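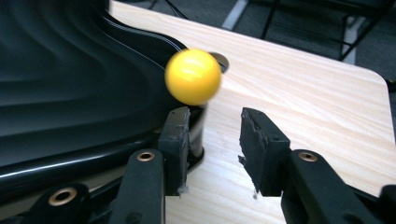
Photo: Ernő Farkas

09/09/2018

We have had the dog for seven months now, so I think I can write about him without jinxing anything. His name is Somogyi. It's a last name, and it came from the shelter in Bulville, where they were working through a list of soccer players when he arrived. We meant to change it and then he started answering to it.

He is a beagle mix, five years old according to the paperwork and maybe older according to the vet. He weighs more than we were told. He came home in February, in the worst week of the winter, and for the first two days he stood in the hall by the coats and would not come into the kitchen. I put his bowl in the hall. My husband said we were teaching him to eat in the hall. He still eats in the hall.

The main thing I wanted to write down is the stairs, as I looked all over for advice on this in the spring and most of it was about puppies. Somogyi would go up stairs and would not come down them. He'd follow me up at bedtime with no trouble, and in the morning he would stand at the top and make a low noise like a door. I carried him down every day for five weeks. He is 30-something pounds and does not hold still.

The vet in Kunstead checked his hips and his eyes and found nothing. She said some dogs have never lived with stairs and that going down looks a lot steeper from a dog's height. She told us to start from the bottom. You put the dog on the lowest step, he steps off, he gets a piece of chicken. You do that until it's boring. Then you put him on the second step. 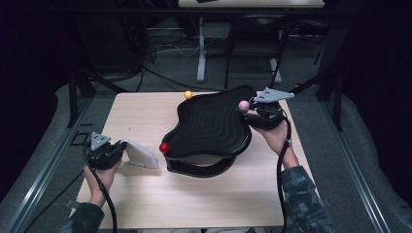 We did this twice a day, before breakfast and after supper. The first three steps took one weekend. The fourth took nine days, and I don't know why the fourth. I went over it with a flashlight in case there was a nail or a smell. In the end I put down a strip of carpet and he walked over it like it had never been a problem. After that we did the rest in a little over a week, and I bought enough carpet strips to do the whole flight. They came to $511 with the installer, who was very nice about it and had two beagles himself. You could do it for much less with the stick-on kind, but ours is an old staircase and the steps aren't all the same depth.

He comes down by himself now. He does it fast and a little sideways. He won't do the back steps at my mother-in-law's in Grusside, which are open at the back so you can see through them, and I haven't pushed it. We go around by the driveway.

A few other things, for anyone who has just brought home a grown dog:

Keep the shelter's food going longer than they tell you. They gave us a bag for two weeks and I switched him at the end of it, and that was a bad few days for the rugs.

Write down what he weighs and when. I didn't, and then the vet asked.

Don't bother with the expensive bed yet. Ours slept on a bath mat until May. He has the bed now and likes it, but he drags the bath mat onto it first.

He still barks at the mail truck and at one particular neighbor, a quiet man who has never done a thing to him. We are working on that with the same chicken. Some days he only grumbles. Some days it's the full performance -- front paws on the windowsill, nose marks all over the glass -- and I just wipe the window and move on.

Next month he has his teeth cleaned, and they will have to put him under for it. I'm more nervous than I expected to be. I'll post when he's home.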